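4. Release talk and what it can bear

4.1 The trouble with statements of intent

Studies of independent music making have leaned heavily on what musicians say about work that does not yet exist. A post goes up in which a duo says that a new record is coming, that it will be slower or louder than the last, that a guest may appear on it. The post is quoted, given a date, and placed in a timeline of the creative process. By the time it reaches the discussion section it has become evidence of collaboration, of genre drift, or of a "networked creativity" which the authors had usually settled on before they began reading.

We are doubtful about this habit, and the present section sets out why. Our claim is a modest one. Announcements of unfinished work are a kind of public writing with its own uses, and they are poor witnesses to what happens in the rehearsal room or on the hard disk. Where earlier work has treated them as a diary, we would treat them as closer to a shop sign: it tells you that somebody wants the shop to be thought open.

The material comes from Flikow, a hosting site for self-released music on which each artist page carries a running notice column beside the recordings. We collected 222 notices that mentioned a future release, from 50 artist pages in the loose area of drone, noise, tape music and home-recorded psychedelia. A notice was kept if it promised, hinted at or wondered aloud about a recording that was not yet on the page. Notices that only gave details of a concert were left out. So were notices which announced a reissue, although the line was harder to draw than we had hoped, for some artists in this field remix, rename and re-post the same hour of sound so often that the word "reissue" has little grip.

Readers of the earlier Cendance report will know that it used a much larger set, of 4,000 notices, sorted by software into "firm", "tentative" and "speculative". We looked at that sorting closely and did not find it safe. The software treated "should be out by August" as firm and "might be done already, who knows" as speculative. Anyone who has spent time on these pages would be inclined to swap them. A month given in good cheer is often the loosest statement an artist makes, and a shrug about a finished record is quite often posted when the files are already uploading. The Cendance authors admit in a footnote that irony was not handled. In a field where half the track titles are jokes, a footnote seems a small place to put it.

4.2 Coding the notices

Two of us read every notice, separately, and marked three things: whether a finished object was promised, whether other people were said to be involved, and whether the sound of the thing was described. We then compared our marks and argued. The arguments were more useful than the marks. We disagreed most over involvement. Does an artist who writes "this one needs a cello" mean that a cellist has been asked, that a cellist is being invited by the notice itself, or that the artist has been listening to a cello record? All three readings could be defended in nearly every case, and we found no rule that would choose between them without simply writing our own preference into the results.

We therefore do not report a measure of agreement. Such a measure would be easy to produce and would look respectable. It would also describe how well two people in the same office had learned to guess alike. The full set of marks, with our differences left in, is held with the project papers at Zescombe and may be consulted there.
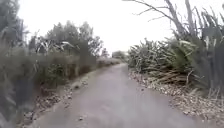
Figure 4.1. Paved path between verges of gravel and leaf litter.

Description of sound gave us less trouble in the marking and more in the interpretation. Artists on Flikow describe unfinished music freely. They reach for compound labels, they add a suffix to a genre and then another suffix to that, and they are fond of saying that the new material is unlike the old. The literature has taken these labels as signs of stylistic change. We tried the simplest check available, and listened. Where a described record did at some point appear on the page, we played it beside the one before it and asked whether a listener who had not read the notice would have noticed the turn. Often we could not say that they would. The "much heavier" record had the same organ patch, the same slow fade, the same hiss. The "songs this time" record had words on it, it is true, but they were buried so far down that one of us took them for a radio.

It may be answered that the artists hear differences which we do not. Very likely they do. A person who has spent a winter moving one filter will hear that filter for the rest of their life. But then the label is a report on the labour of making, addressed to the maker, and it should not be used by a third party as a map of where the genre is heading. We see no sign that the earlier studies drew this distinction, and some sign, in their choice of quotations, that they avoided it.

4.3 The open call

The type of notice that has attracted the most excitement is the open call, in which an artist says that a piece lacks something and invites whoever is reading to supply it. Such calls are attractive to researchers for an obvious reason. They look like collaboration caught in the act of starting. Several papers reproduce them at length and treat the comment thread beneath as the meeting place in which the work is jointly made.

Our reading of the threads was less cheering. Replies were mostly praise, or a link to the replier's own page. Offers of sound were made, and some were warmly accepted in the thread, and after that the trail went quiet. The finished record, where there was one, might thank a list of first names at the foot of the page with no word on what any of them had played. We cannot rule out that the work was done by private message, by post or across a kitchen table. Neither can anybody else who is working from the notices alone, and that is the point at which we part company with the more hopeful accounts. They fill the gap with collaboration because collaboration is what they came for. It could be filled just as well with a change of mind.

There is a further difficulty, which bears on the whole approach. The open call costs nothing to make and has an effect whether or not it is answered. It tells the reader that the page is alive. It tells other artists that this one is friendly. It turns a delay into an invitation, and a delay described as an invitation is easier to live with. We do not say that artists are being dishonest. Most of the calls read as sincere, and a few are rather touching. We say only that a call can be sincere and do all of this at the same time, and that a method which notices only the sincerity will come back with a flattering picture every time it is used.

4.4 The Garrido objection

The strongest case against our position is what has come to be called the Garrido objection, after the tape label whose archive was used to make it. The label kept its letters. In those letters, records that had first been floated as vague wishes could be followed through swaps, rough mixes and quarrels to the finished cassette. The conclusion drawn was that early talk of a release does predict its shape, and that doubters have been looking in the wrong place.

We accept the first half of this for the Garrido material and would be foolish not to. The letters are a wonderful source. But they are letters. They were written to one person who could be expected to reply, who had to buy the tape stock and who would want to know how long side B was. A notice on Flikow is written to everyone in general. Nothing need be bought, no side has a length, and if the record never arrives there is no one at the other end with a box of empty cases. To carry a finding from the one to the other because both are "pre-release discourse" is to let the name of the category do the work.

It should also be said that an archive kept by a label is an archive of records that the label put out. Wishes that went nowhere had less reason to be filed. The Garrido study mentions this in passing and then returns to its argument as if mentioning it had dealt with it. We would have liked to see even a short discussion of the letters that lead to no tape.

4.5 What remains

None of this makes the notices worthless. They are good evidence for how artists in a small field wish to be seen, which words for sound are in fashion, and how politeness works among people who mostly know one another by page name. We use them for these purposes in section 5. What we will not do is count promised albums as a measure of output, or named guests as a measure of contact, and we have taken both figures out of the tables in which they appeared in our own first draft.

One reader of that draft felt that we had been too hard on our sources and asked whether any evidence short of sitting in the room would satisfy us. Perhaps not, for the claims that have been made. Session files with their dates intact would help a good deal. So would two versions of the same track. We asked for such files through the notice column on Flikow, in a post of our own, and had several warm replies.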